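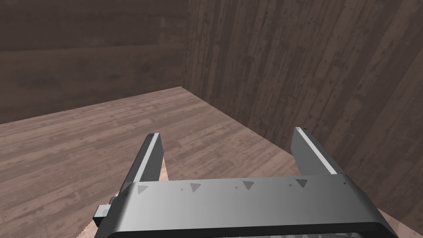

Simulation view from the wrist, gripper open, nothing between the fingers.

Minutes of the gripper fault meeting, Marnadetti project, February
Start 14:00. Present: simulation group, controls group, safety contact.

1. Minutes of the last meeting
Accepted with one correction: the test room is called Katska in all files, also in the old ones.

2. Fault in run 1161
Controls reported that the gripper opened during a carry move, without a command from the planner. The part was dropped. The run was in simulation only, so there was no damage. The log shows two open messages within the same cycle. The same fault was found in one earlier run, which had been marked as "bad grasp" by mistake.

3. Cause
Not yet known. Controls suspects the restart of the Gina driver - after a restart it sends its default state, and the default is open. The simulation group does not fully agree and asks to check the message queue first. Both will be checked.

4. Safety
The safety contact asked that the real arm stays locked until the cause is found. Agreed. The default state must be "hold last position" before any test with hardware.

5. Actions
Controls: change the default in Gina, send the patch for review.
Simulation: repeat the carry move in Katska, 3000 cycles, with full logging.
Safety: update the lock note at the cell door.

6. Other
The license for Do expires in two weeks. Controls will renew it.

End 14:50. Next meeting when the repeat runs are finished.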